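Is the Brondum trilogy worth finishing?

Posted in: Reading Room > What Are You Reading

marginalia_mo
Okay, I need some help from people who read more than I do. I picked up The Salt Clerk at the Clavham branch sale because I liked the cover, finished it in a weekend, and went straight out and bought the second Brondum book new, in hardcover, which I never do. And now I'm stuck. I'm on chapter 21 and I have put it down four times. The clerk is barely in it! It's all the brother and his boat. Does it pick up? I loved the first one so much that I feel kind of guilty about this.

tiburcio_t
It picks up. Hang in there until the brother gets to Cerneck and has to find work. The boat stuff matters later, and I mean a lot later, like the last third of book three. I read all three back to back last December when I had the flu and I think that's the best way to do it (minus the flu).
Tiburcio Tovar

pagesandpie
Going to disagree with Tiburcio, sorry. I finished book two and I want those evenings back. The first one works because it's short and she never leaves the customs house. You get one office, a handful of people, and all that gossip about the missing ledgers. Then book two has a map in the front and three family trees and I knew I was in trouble.

tiburcio_t
I like the family trees.

pagesandpie
Of course you do.

dogearred
How long is the whole thing if you put it together? I've been eyeing the one-volume edition but it looks like a brick.

erajan
882 pages in the one-volume, and the type is small. I have it. It's fine at a table but I wouldn't try it in bed. I ended up on the e-reader for most of the second book.

On the original question, I'm somewhere in between. I run the book group at our library, and we did The Salt Clerk in the spring and got the best turnout we've had, almost 30 people, and everybody had something to say about the ending. So naturally we voted to do the second one right after. That was a mistake. People were tired of the world by then and I had to drag the conversation along by asking about the translation.

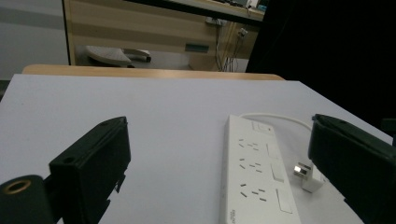
The other thing we found is that the people who listened to it liked it a whole lot better than the people who read it. The narrator does the brother with this dry, slightly fed up voice, and the long letters home come across as funny, which I had completely missed on the page. I went back and reread the storm chapter after that and laughed out loud. So if you're stuck, Mo, try the audio for a few chapters and see if it gets you over the hump. You can always switch back.
Elango Rajan

marginalia_mo
Oh, that's a good idea. I have a long drive coming up and my library app has it with only a short wait. Did your group go on to book three?

erajan
We did not! We read the Onishi stories next and everyone was very relieved. I did the third on my own and thought it was the best of them, but I know I'm in the minority there.

secondshelf
Can I put in a word for the translation, since it came up? The first book had a different translator from the other 2 and I think that's half the problem people have. The first is full of short, plain sentences, and then suddenly everyone "endeavors" to do things. My mother reads it in the original and says there's no change in style at all, the brother's chapters sound just like the clerk's.

pagesandpie
Huh. I did notice the endeavoring. I still think the plot just sits there, but that makes me feel a little less crazy.

dogearred
Is there any chance they redo the later ones?

secondshelf
Not that I've heard. I wrote to the publisher once and got a very nice form letter and a bookmark.

tiburcio_t
I'd hate to lose the current version of book three, for what it's worth. The funeral chapter is beautiful. Pages, I will mail you my copy if you promise to read that chapter and nothing else.

pagesandpie
Deal, but I'm skipping the map.

marginalia_mo
Update: got the audio, and I'm up to where he's looking for a room in Cerneck. Elango is right about the letters, the one with the landlady's goose had me in tears at a red light. Still missing the clerk though. Please don't tell me if she comes back.

dogearred
I ordered the brick.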